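# The Night Shift Learns the Doors

At Linelis, the robots practice in simulation before they touch a real handle.

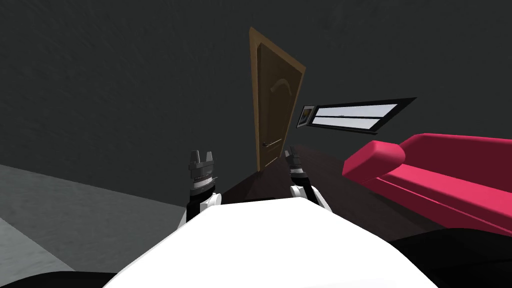 ## From carts to screens

Heledd Gethin pushed linen carts at the Arkdale hotel for 6 years. Now she sits at a desk in Prarkholm and checks practice runs in rendered rooms - a wooden door, a red sofa, two grippers reaching out ahead.

She reviews 400 runs in a shift and marks the ones that need another try. "My back is better," she says. "My eyes are worse."

Three of her old coworkers made the same move. Others stayed on the floors, where the hotel plans to start deliveries by robot in January. Their hours have not been cut so far. Gethin wants that in writing, and the next meeting with management is set for 3 p.m. in the staff canteen.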